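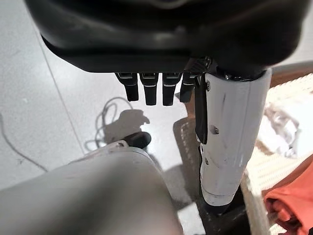 ## Gray marks on white limb shell, right of the hand

Status: open, waiting on supplier
Opened: 2021-10-25
Site: Rosser, ground floor workshop
Category: cleaning / surface care

### Report

The white plastic on the limb segment has gray marks and streaks along its length. The usual wipe-down has stopped making a difference. The black parts next to it, including the fingers, are fine and are not part of this ticket.

We need to know what is safe to use on the white plastic. Rosser has a visitor day in December and we would like it looking better by then.

### What was already tried

1. Dry microfiber cloth. Picked up dust, marks unchanged.
2. Damp cloth, warm water, wrung out well. A few of the lighter streaks faded.
3. Eltia surface wipes, the unscented ones from the supply closet. Same result as water, and they left a film that had to be wiped off again.

Nothing stronger has been used. There is a bottle of solvent cleaner on the shelf but the label doesn't list plastics, so it was left alone.

### First reply from support desk

Please keep the solvent away from it. Before trying anything else, run a fingernail lightly across one of the darker marks. If the nail catches, it's a scratch and cleaning won't remove it. If the nail slides over, it is most likely a transfer mark - rubber or paint left by something that brushed against it.

Also check the area by the seam ring near the lower end. Dirt collects in a groove like that and spreads when you wipe over it.

### Update from site

Did the nail test on 8 marks. Caught on 2, slid over on 6. The 2 that caught are short.

The seam ring had grime in it. Cleaned it with a soft toothbrush, barely damp. The cloth stayed cleaner after that, so some of the smearing was probably our own doing.

Power was off for all of this.

### Second reply from support desk

Good. For the transfer marks, try a white pencil eraser with light pressure, short strokes, one mark at a time. Brush the crumbs off as you go and keep them out of the screw recesses. Skip melamine sponges, they dull the finish and you end up with a patch that shows more than the mark did.

Leave the black strap along the side where it is. Clean up to its edge and stop.

### Update from site

Eraser worked on 4 of the 6. The other two are lighter but still there. Took around 55 minutes including cleanup, mostly because of the crumbs.

The scratches look the same as before, as expected. Asked whether a replacement shell is worth ordering or if there is a polish for this.

### Notes

- Skatholm has been asked about polish and about the price of a shell. No answer yet.
- Lukisholm had a similar ticket last year and lived with the scratches.
- Eltia wipes are OK for dust only. Wipe again with plain water afterward.
- Toothbrush and eraser are in the drawer under the sink - please don't use them on anything else.
- Next check when Skatholm replies.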